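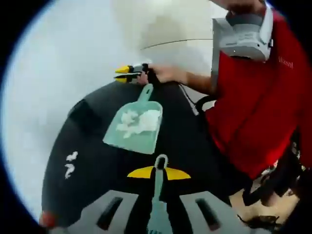
Teal dustpan on the round black table, more white scraps over to the left.

November, bench notes, job 2492 (the Ostrowski ledger)

Picking up from where I left off before lunch. Spine is off! It came away much more easily than I was expecting, mostly because whoever rebacked it last time used a hide glue that has gone to brown sugar. I softened it with a thin poultice of wheat paste, gave it twenty minutes under plastic, then scraped with the bone folder (the blunt one, the sharp one is mine and lives in my apron). Third section from the front still has a stubborn strip of it along the fold. Leaving that for tomorrow with a second poultice, I don't want to bully it.

Collation: 224 pages, all present, though the numbering jumps back on itself near the end where the clerk obviously lost track and started over. Pencil notes in the margins on the last few leaves, so NO dry cleaning there with the smoke sponge. Farzana, if you get to this book before me, please read that line again.

Paste. I made a fresh batch this morning, one part starch to five of water, soaked while I had my coffee and cooked low until it went glassy and started plopping at me. Strained it twice through the horsehair sieve. It's in the jar with the green lid. The older jar has gone sour, I can smell it from the sink, and I should have thrown it out already. Doing that as soon as I finish writing.

Swatch test on the mending papers: 11 strips, all pasted to offcuts of the same old rag stock, dried under blotter and a light weight. Some with the wheat paste, some with the Kiseck powder mixed thin, and a couple with a half and half of the two. Results so far:

Wheat paste alone: best grip, slight cockle on the thinnest tissue. The cockle pressed out.
Kiseck alone: lovely and flat, lets go if you look at it sideways. Fine for facing, no good for a fold that has to open.
Half and half: my favorite. Slides around long enough to get the tissue lined up, then sets firm. A tiny bit shiny at a raking angle, but you have to hunt for it.

I flexed each strip by hand, open and shut, until I got bored. Only the Kiseck ones lifted. Mudassar wants me to do it properly with a weight and a hinge, and he's right, but the weight is currently sitting on somebody's atlas and I'm not going to be the one to move it.

Color match on the guard paper is still bothering me. The Draltel roll reads cream under the bench lamp and then goes pinkish by the window, and the ledger paper is more of a tea color in both. I toned a test piece with diluted acrylic, raw umber and a speck of yellow ochre, brushed on and hung up. Too green! Going again with less ochre. If the second one is off too I'll just use the old stash in the bottom drawer, there's enough for this book if I cut carefully and don't sneeze.

Sewing: original was two-on over tapes, and I'd like to put it back that way. The sewing holes are in decent shape apart from the kettle stitches at the tail, where about every fold has torn a little. Guards first, then sewing. Linen thread 18/3 looks right against what came out, but I kept a length of the old thread in the envelope with the job number so we can compare properly. Same envelope has the scrap of marbled paper from inside the spine, don't lose it, the owner will want it.

The Floltis press is sticking again on the left screw. It goes down fine and then you have to lean on it to get it back up. I wiped the old grease off and put a little wax on the thread, somewhat better. Farzana thinks the platen has a twist in it. We slid a straightedge across and I could see light at one corner, so maybe. Until somebody sorts it out I'm pressing between boards with the bricks.

To do next:
second poultice on section three
tone another guard sheet, less ochre
cut guards, grain running head to tail (check it, then check it again)
ask Mudassar for the atlas weight back
order blotter, we're down to the curly ones
email the owner about the cover: keep the old calf boards or make new? I'd keep them. The corners are soft but there's plenty of life left, and the blind tooling on the front is so pretty

Stopping at 5:40. Swatches are under the blotter on the back shelf, please leave them be until morning.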